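搜索论文、作者、关键词 高级搜索
1月 Lilla Szekeres,Vichien Chuensuk,Hajnalka Medve
阅读时间 7 分钟

4 腕部视角下的边缘跟踪与夹持状态估计

4.1 问题设定

第3节给出的全局规划器输出一组稀疏路点,末端到达最后一个路点之后,控制权移交给局部控制器。局部控制器只读取腕部相机图像、关节编码器和夹爪开度,不再使用外部相机。这样安排的代价是视野狭窄:被操作物一旦靠近镜头,往往占去画面的大半,深度估计在该距离上不可靠,台面特征点也所剩无几。前人工作多在纯色台面上评测,边缘由简单的梯度阈值即可取得;台面换成带纹理的石材之后,背景梯度与目标边缘处于同一量级,阈值法失效。

我们把局部感知拆为两个量:近侧边缘在图像平面内的曲线参数 c,以及夹持状态 s。s 取自由、接触、夹持三值之一。c 由 Istier 模块估计,s 由 Cesden 模块估计,二者共享同一编码器,但解码头分别训练。联合训练的版本也试过,边缘误差略有下降,状态分类却对光照更敏感,故未采用。

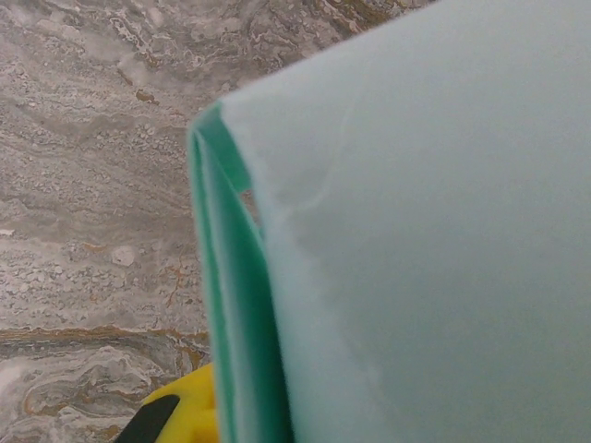 图4 局部控制阶段的腕部相机图像。

Istier 用三次样条表示边缘,控制点数目固定为五。控制点过少时,弯曲处的法向偏差会直接进入速度指令;过多时,样条容易被石纹牵引。为抑制后一种情形,我们在损失中加入颜色一致性项,要求曲线同一侧的采样点在色度空间内方差较小。石纹两侧的色度差异沿走向变化很大,而目标物边缘两侧的差异通常平稳,该项因此能把两类梯度区分开。采样带宽度取2个像素,再宽则会越过薄边进入另一表面。

样条拟合每个控制周期执行一次,以上一周期的结果为初值。若残差连续超过阈值,模块放弃跟踪并请求重新初始化,此时控制器将末端速度置零。重新初始化由分割网络完成,耗时明显长于单次拟合,实验中应尽量避免频繁触发。阈值设得过低会造成停顿,过高则允许曲线漂移到背景上,最终取值由验证集确定。

4.2 夹持状态估计

Cesden 的输入为当前帧特征与夹爪开度的短时历史。仅凭开度难以区分接触与夹持:薄物体在两种状态下的开度差小于编码器噪声。仅凭图像同样不够,指尖常位于画面下缘,可见部分少,且可能被物体遮挡。融合方式为后期拼接,之后接两层全连接网络。状态转移另设一个有限状态机,禁止从自由直接跳到夹持,单帧误判由此被滤除。

训练数据由 Csenge Deák 与 Chaltu Beyene 采集并标注,共1,623段,其中223段留作测试。划分以段为单位,同一段内的帧不会同时出现在训练集和测试集中。标注者观看完整段落后标出状态切换的时刻,而不逐帧判定;两名标注者意见不一致的段落由第三人复核。标注只给出切换时刻,不给出接触力,因此本节的结果不能用来推断夹持是否牢固。

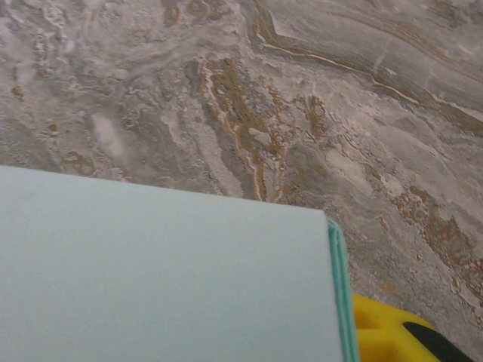
遮挡与邻近是两种需要分开处理的情形。当指尖被物体边缘遮住时,图像特征缺失,Cesden 应更多依赖开度;当指尖完整或部分可见且紧邻物体时,图像特征齐全,却容易把投影上的相邻误读为接触。图5属于后一类:黄色指体位于右下角,左侧几乎贴着物体的青绿色侧边,在靠近画面下缘处两者之间只留一线灰色石面。单目图像中的这条缝隙并不等于空间距离,模型却可能把它当作判别依据。侧边上的平行细线还带来另一个问题,即样条可能收敛到其中任意一条,而不是外缘。对此,Istier 在初始化时保留全部候选曲线,按到背景区域的距离排序,取最外侧者作为跟踪目标。

图5 指尖与物体侧边相邻的腕部图像。

4.3 控制律

控制器以 c 在参考点处的法向偏差和切向角偏差为误差,输出末端在图像平面内的线速度与绕光轴的角速度。沿光轴方向的速度由规划器给定,局部控制器不作修正。增益在自由状态下取全值,进入接触状态后减半,进入夹持状态后切换为 Hajdu 执行层的阻抗控制。切换时刻的速度指令经一阶滤波,避免指令阶跃传到腕部。

所有模块以节点形式运行于 Makard 中间件之上,消息带采集时间戳。控制器收到的图像若已过期,则丢弃该帧并沿用上一周期的误差,但沿用不超过两个周期。早期实现按到达时间排序,网络负载升高时会出现旧帧覆盖新帧的情况,表现为末端小幅往复;改用采集时间戳后,同样负载下未再记录到这一现象。

4.4 消融设置

对照组包括:(a) 去掉颜色一致性项;(b) 去掉开度输入;(c) 去掉有限状态机;(d) 以最近候选代替最外侧候选。每组在石纹台面上执行72次,物体初始位姿由同一随机种子生成,各组之间一一对应。失败的判据为重新初始化后仍无法恢复跟踪,或末端触发力矩保护。人工中止的执行单独列出,不计入失败,也不补做。各组的跟踪误差与状态切换延迟见第5节。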